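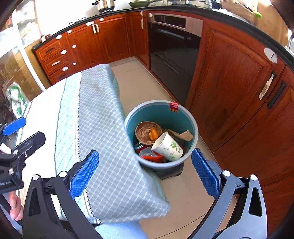 The Afternoon Reset: In Praise of the Cloth, the Can and the Clear Counter

6 min read

Home Kitchen Table Small Spaces Back Issues Subscribe

I love the half hour after a lazy lunch. The plates have gone, somebody has put music on, and the whole kitchen is waiting to be put right. Give me a teal wastebasket, a gray-and-white checked cloth and a floor of beige tile and I am a happy person!

Start with the bin, because everyone forgets the bin. Most of us hide ours under the sink, and I used to as well, until I spent a month in a rented place in Zumlow where the only trash can was a round one standing out on the floor. I cleared up twice as fast. A paper bowl with the last smears of lunch, a leafy-patterned cup, a can, a crumpled wrapper, in they all went (the can should have gone to recycling, I know, I know). Put a basket where your feet already take you and the mess starts to shrink.

Then the cloth. Mine come from a tiny shop called Gidus, and I have bought far more than one household needs. At last count there were 26 in the drawer. I'm fond of checks, which are forgiving about coffee, and I have a real soft spot for pinked edges, those little zigzags that slow down fraying. A pale teal stripe along the border? Sold.

Shake the crumbs out over the basket before you do anything else. Hold it low, give it two or three good flicks, and fold it over and go again. Crumbs that land in the basket never have to be swept up, and on tile they do love to travel.

Wood cabinets deserve a mention too. Reddish-brown doors with raised panels went out of style for a while, and I'm thrilled to see readers keeping them. A reader in Pernance wrote that she had been quoted 2,506 dollars to replace hers and spent an afternoon with a soft brush and soapy water instead. All those grooves! Go around the handles last, where the fingerprints live.

I finish at the oven door, wiping the glass top to bottom, and by four o'clock I'm usually sitting down with tea and the music still going.

Get our kitchen letter every month. Enter your email to sign up. You can unsubscribe at any time.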